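Limewash or panelling for a north-facing hall?
Posted by clena_backroad, April
Last updated: Saturday

We've finally got the hall in our Tundstead terrace back to bare plaster and I can't decide. Half of me wants proper panelling up to dado height, the other half wants limewash all over and be done with it. Our joiner quoted £2,153 for the panelling — fitted but not painted!

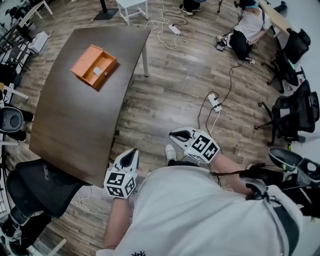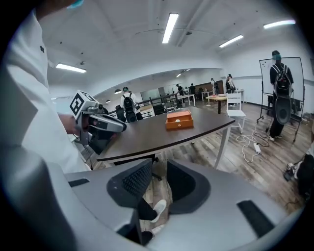
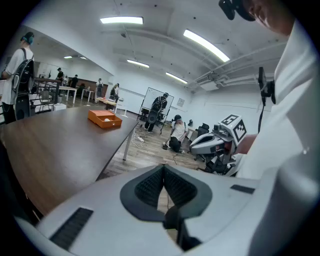 The hall gets almost no sun after breakfast, and I'm scared panelling will make it feel like a dentist's. Anyone lived with either?

moline77
Limewash, every time. Ours took 4 coats and my shoulder has never forgiven me, but on a grey day it's lovely. Panelling in a terrace always looks a bit hotel to me, sorry.

Ngcobo_at_home
Disagree! Have you got kids, or a bike? Limewash rubs off on coats and marks if you so much as look at it. We gave up after 2 winters and put tongue and groove in. Wipes clean, job done.

moline77
You can seal it, you know.

Ngcobo_at_home
You can, and then it looks like emulsion — so why bother?

clena_backroad
Ha, well, there's a bike and a wet dog, so that's probably a point to the panelling. Could I do cheap MDF strips below and limewash above, or is that a mess?

moline77
Not a mess at all. Get the strips up and painted first, and leave new plaster a good while before you limewash it.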